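Altine Releases Household Chore Results: Laundry Pickup Improves, Folding Lags

Altine, a developer of software for home and shop-floor manipulation, today released results from its spring chore trials. The trials measured how often a two-finger gripper arm could finish a common task from start to end without a person stepping in.

The company ran 861 attempts across 14 chores. Tasks included picking up clothing, clearing a table, restocking a low shelf and sorting small parts into bins. An attempt was scored as complete only if the item ended in its assigned place. Partial results were scored as failures.

Rigid items gave the best results. Clothing remained the hardest group. Of 116 attempts to lift a garment from a bed and set it in a bin, some 51 were complete. Folding a padded jacket was not completed in any attempt and has been moved to a later round.

"A box has edges you can plan for. A quilted jacket changes shape the moment you touch it," said Narayanan Rodrigues, head of testing at Altine. "We can pick one up about as often as we drop it. That is not a product."

Most garment failures fell into two types: the fingers closed on the outer fabric only and slipped, or they caught the bedding along with the garment. Dark clothing on dark bedding was logged separately and scored lower than the group as a whole.

Shop-floor tasks were run at Visero, a parts distributor. Ineke Van Hecke, operations manager at Visero, said the bin sorting results were good enough to continue on one line, with a worker present. "I would not leave it alone on a Saturday," she said.

Altine has no sale date for a household system. A second round, covering folding, hanging and bed making, will begin after changes to the grip pads and the planning software.

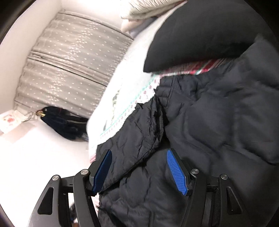 A two-finger gripper with blue textured pads over a quilted jacket on a bed. Photo: Altine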